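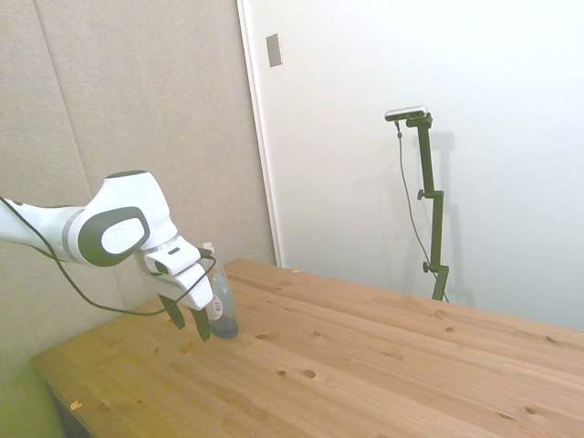 Search this forum Search Advanced

Best way to get a soft mark off a timber table?
Posted by Jeptoo Lyimo, Jul 23, 2020

Hi all. I have a light brown wooden table in the back room that gets used for everything. I keep a clear plastic bottle on it most of the day and there is now a pale ring in the finish. It doesn't wipe off with a damp cloth. The table was bought second-hand in May and I don't know what it was finished with. Do I need to sand it or is there something gentler to try first?

dilek_s
Don't sand yet. A pale ring is usually moisture sitting in the finish and the wood underneath is fine. If it was dark I'd be more worried. Leave it a couple of days with nothing on top and see if it fades.

Lợi Tiêu
Agree with leaving it. After that, an iron on the lowest setting over a clean tea towel, a few seconds at a time. I did this on my mum's table, which dates from 1992, and the mark went after the third go. No steam.

hanghau58
I would not put an iron on a table when you don't know the finish. If it's wax or shellac you can soften it and end up with a worse patch than you started with. Put a dab of metho on a cotton bud and try it underneath where it won't show. If it goes sticky it's shellac.

Lợi Tiêu
Fair enough on the test. I still think low heat is safer than rubbing at it with some paste, which is what people usually suggest next.

hanghau58
Depends on the paste. Lenden wax is fine. Toothpaste is not, it leaves a dull spot.

Jeptoo Lyimo
Thanks. I did the metho test on the underside and nothing happened, no stickiness at all. Does that mean varnish?

dilek_s
Varnish or poly, most likely. Then I'd go with Lợi's iron, but keep it moving.

Lộc Sầm
What colour are the walls in there? We have a beige fabric panel behind our table and white paint beside it, and I found the table looked patchy against the white even after the marks were gone. Moved the lamp and it was fine. Might be worth checking it in daylight before you do much.

Jeptoo Lyimo
Same sort of setup here, beige fabric on the left and white wall for the rest. I looked at it in daylight and there is a ring, but it's fainter than I thought - I'll leave it the two days.

hanghau58
And get a coaster. The cork ones at Nella were $27 for a set last time I looked, which is too much, but an offcut of cork tile does the same job.

dilek_s
Felt is better than cork under a bottle. Cork holds the damp.

hanghau58
Not if you let it dry out. I've used cork for years.

Jeptoo Lyimo
I have some felt left over so I'll start with that. Will post again once I've tried the iron.

This site uses cookies to remember your login. Accept Manage settings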